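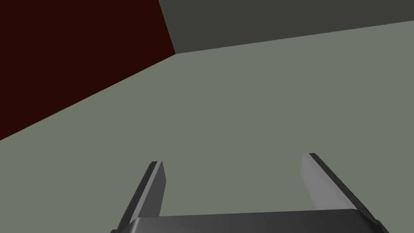

Which chores can you hand to a machine yet?

By Chidubem Akpan
42 shares | 2 comments

The short answer depends on three properties of the job: how much the objects vary, how much force is needed, and what a mistake costs. Sort your chores on those before reading any product page. The tips below cover a house and a small shop, and assume you want the work done more than you want a hobby.

Floors

Vacuuming is the chore closest to solved. The machine never has to pick anything up, the surface is flat, and a missed strip can be done again tomorrow. To get decent results:

- Lift cords and charger leads before each run. Shoelaces count.
- Tape down the corners of light rugs, or roll the rugs up.
- Empty the bin after every run if you have pets. Cut hair off the brush with a seam ripper.
- Wipe the drop sensors with a dry cloth once a month. Dust on them makes the machine refuse to cross dark flooring.

Corners still need a hand brush. A round body cannot reach into a square corner, and side brushes only flick some of the dirt out.

Dishes

A dishwasher is a good machine with a person at each end. Loading and unloading are grasping problems, and grasping is where things go wrong. Two parallel fingers do well on a block with flat sides. A wet wine glass, a nest of spoons and a lid with no knob are each a different problem. Keep loading by hand. You can save time by keeping the same rack layout every night and storing everyday plates in the cabinet nearest the machine.

Laundry

Washing and drying, yes. Folding, no. Cloth has no fixed shape, so the machine must find an edge before it can do anything else. Demonstrations usually start with one towel laid out flat. Yours start in a heap. Fold towels in thirds to the width of the shelf and hang shirts straight from the dryer.

Picking up clutter

Much of this work is now practiced in simulation first. A simulated gripper can repeat a grasp 1000 times overnight and break nothing. The trouble comes with the move to a real room, where friction, glare and soft objects behave differently from the model. Treat a result in simulation as a sign that the geometry works. It says little about your socks.

In the shop

Olanrewaju Babalola runs a two-bench shop in Rivas and tried an arm on sorting fasteners. It handled hex bolts of one size from a shallow tray. Washers defeated it, as they lie too flat to pinch. He now uses the arm for feeding identical blanks to the drill press, in batches of 700, and sorts washers by hand with a magnet and a set of sieves.

If you try the same:

- Fix the tray to the bench with stops on two sides.
- Keep parts in a single layer.
- Guard the whole reach of the arm, including the elbow.
- Run the first batch at low speed and stay next to the stop button.

Sweeping chips off the table is still a job for a bench brush with the power off.

2 comments

Tonex: Does the tape leave marks on oak?

Chidubem Akpan: Masking tape will if left past a week or so. Use rug gripper pads.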